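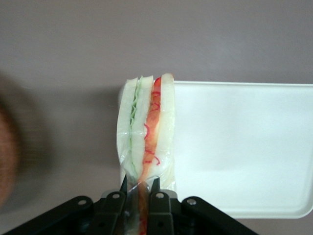
March 13, 2018

Lunch again, and once more I have let a sandwich take up more of the day than a grown adult should admit to. Three slices of bread, when two have done the job perfectly well for centuries. The third goes in the middle and contributes nothing except height. I have been told it is what makes a sandwich a club. I have never been asked to join any other kind, so I take what I can get.

Lettuce on one side, the red stuff on the other. I'm a firm believer in keeping them apart, having once watched a good filling slide out on a lettuce leaf and down the front of a clean shirt in the Gromport car park. That was August and I still think about it when I do up the buttons.

The café at Nosovo has put its club up again and now cuts it corner to corner, so you get to look at the layers while you work out what each one cost you. Mofokeng's round the corner does the same thing with more lettuce and a worse chair. I went to neither. Stayed in, had cheese on toast at 2, burnt one edge, ate that bit first to get it over with.

Must buy bread. Also a tray, the old one has a lean to it and peas go straight to the corner. Skilo had a white one in the window, nearly the right size, but it was shut by the time I'd found my shoes.

Rain since four. Bins tomorrow.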